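Moved the dish rack off the counter in August and put it in the sink. A few posts on how that's going.

We have a double sink, so one side is for drying and the other is for washing. The drying side is whichever one you put the rack in. Cups and a plate or two go there, and the rest goes in the dishwasher. 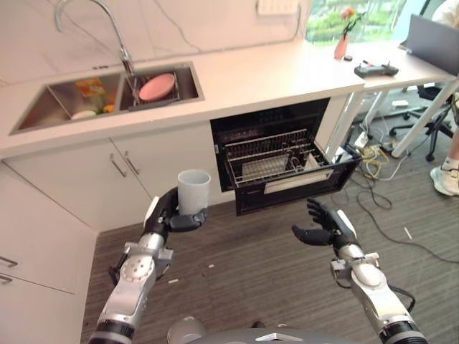
A reply asks whether you lose half the sink that way. Yes, you do. For big pots I lift the rack out and lean it against the wall, then put it back after.

What I got for it is counter. The old rack had a tray under it that was 17 inches wide and always had water in it. The Lotura one is just wire and end pieces, and it drips straight into the basin.

It spans from rim to rim — measure the inside of your basin before you buy one. I returned a Cundden that was too short. 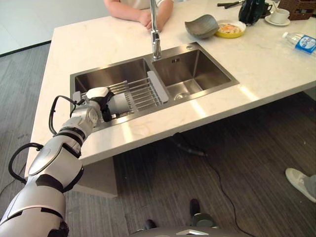
Flat things are harder than cups. They slide on the wires unless they lean on something, so I load those first and fill in around them.

Rule at our place is 3 cups at most. After that somebody dries.
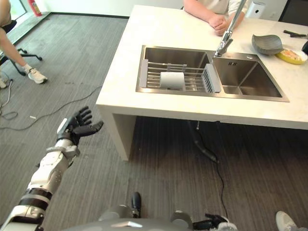

Rana
Home and kitchen editor, Porkach

Cleaning: hot water and dish soap on Saturday, both sides, then wipe the wires with a dry towel. The end caps collect gunk underneath, so turn it over.

Still looking for a good spot for the sponge. Open to ideas.

Last updated: Saturday, 8:40 p.m.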